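Chapter 7
Clearing a Table

A table near a hallway collects things. People set down what they are carrying on the way in, and much of it stays there. By the end of a week there may be a drink bottle, a basket of small items, papers, and a cloth that was folded and never put away.

This chapter covers one surface at a time. You will sort what is on it, deal with open drinks first, and decide what has a right to stay. Section 7.1 starts with bottles. A bottle with a little orange drink left in the bottom still counts as full for our purposes: it can spill, and it should leave the table before any paper is moved.
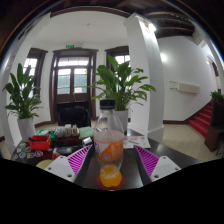
What should you do with a coaster once the glass or bottle is gone?
Wipe both sides, let it dry, and stack it with the others. A damp coaster left in place can mark the finish.

Baskets come next. Usa Duangkaew, who ran the household course at Garnetley, had her students empty a basket completely before putting anything back. Small items that belong in another room went into a second container and were carried there in one trip. Section 7.2 follows her method.

Papers are left for Section 7.3. Before you begin, choose a table at home and write down what is on it. Keep the list for the exercise on page 317.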